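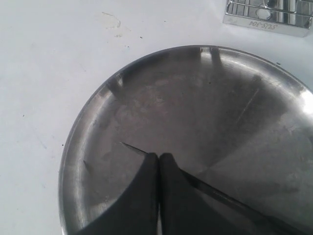 jatmont_jen
Okay, I need a second opinion on water spots, because I'm losing my mind a little. I picked up a stack of big round steel trays from a café that was closing (the shallow kind with the curved lip) and I want to use them for serving at my sister's party in September. They're solid and I love them, but the flat part has these cloudy marks and smudges all over and the finish looks kind of worn. The lip still shines up nice where the light hits it! I've washed them twice with dish soap and the marks come right back once they're dry. We have super hard water. What do you all use?

Matúš Havlíček
White vinegar and warm water, half and half. Wipe it on, give it a few minutes, rinse, and dry it with a towel right away. The drying is the part people skip. If you leave it in the rack you're just putting new spots on.

yazzie244
Seconding vinegar. Wipe along the brush lines too, not in circles, or you'll see swirls forever. Ask me about my coffee table tray lol

crumbtray
I'm going to disagree on vinegar. I did that for years and it never touched the older marks on mine. Baking soda paste and a soft sponge, light pressure. Took me maybe 2 minutes a tray and I did 6 of them in one go.

Matúš Havlíček
Baking soda is fine on something already beat up, but I wouldn't go near a new one with it. It can dull the shine.

crumbtray
It's baking soda, not sandpaper! Mine look great.

jatmont_jen
Well, these aren't new, so I'm not too precious about them. Would either one do anything for the worn look, or is that just how they are now?

yazzie244
That's just how they are. Spots come off, wear doesn't. I kind of like it though — they look like they've been to a lot of parties already. Put a paper doily down if it bugs you.

oldpan_181
No doilies, please, I'm begging. A tiny bit of mineral oil on a cloth, buff it, then buff it again with a dry one. Hides a lot. Wash it before you put food straight on it.

jatmont_jen
Tried vinegar on one tray this morning and dried it with a flour sack towel. Way better! There's one stubborn cloudy patch left, so crumbtray, you're up next. Will try the paste on that bit tonight.

crumbtray
Ha! Light pressure. Report back.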